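Getting Channels Out the Door: notes for the Sastska session

Open cold, no slide. Ask who has been woken at 3 a.m. by a black screen alarm. Wait for the hands. Ask who was woken by a black screen alarm during a film with a long night scene. Same hands, more bitter.

Say who I am. Hryhorii Tkachuk, playout at Grukura, previously playout at places that no longer have playout.

Slide 2. When we moved Isaksson's channels to the new playout setup, the schedule file had 2758 events for the month. Of those, 643 had a duration that disagreed with the actual media. The traffic department's view was that the media was wrong. Pause here.

Slide 3, ad markers. We sent them two seconds early, as agreed. The downstream operator had also agreed to shift them two seconds, in a different meeting. Viewers got four seconds of the wrong thing, and one advertiser got a very memorable ending.

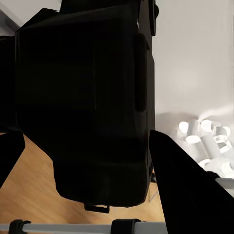
Slide 4, failover. The backup chain was called Aline. It passed 7 tests, all of them announced in advance, all in the afternoon. The first unannounced one was at lunch and we learned that Aline still had January's subtitles. Don't name the engineer. He's in row two.

Slide 5, what we do now. Compare durations at ingest. One owner for marker timing, written down. Pull the plug on main without telling me.

If running over, drop the loudness story. If running under, God help them, tell it.

Questions. Repeat each one into the mic.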